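Visit Report: Navness Community Kitchen Open Day, Salem
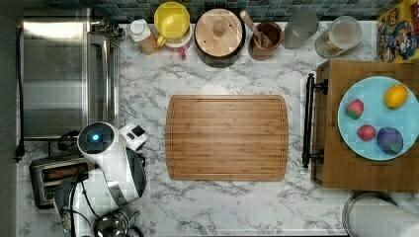 Who may rent the kitchen? Any food business or nonprofit group with a current county food handler card may apply, and first-time applicants pay a reduced rate for their first 2 months.

The Navness Community Kitchen opened its doors to prospective members in April. Leonora Mercado, program director, welcomed guests at 11 a.m. and outlined the history of the site, a former school cafeteria that the Oton Foundation leased and refitted over two years.

Visitors were taken first through the receiving area and dry storage. Each member is assigned a locked shelf and a share of the walk-in cooler. Deliveries are accepted in the mornings only, and drivers must sign in at the side entrance on Plamness Street.

The tour continued to the baking room, where counter space is reserved by the half day. Mared Ruddock, who manages the schedule, reported that early shifts fill quickly before the summer markets and advised new members to request a standing time. Members bring their own knives and small wares and take them home after each shift.

The annual membership fee is $400, payable in two installments. Several guests asked about labeling rules for jams and pickled goods. Ms. Mercado referred them to the state agriculture office and said that a workshop on the subject would be held before the fall season.

Applications are available at the front desk. The next open day is planned for September.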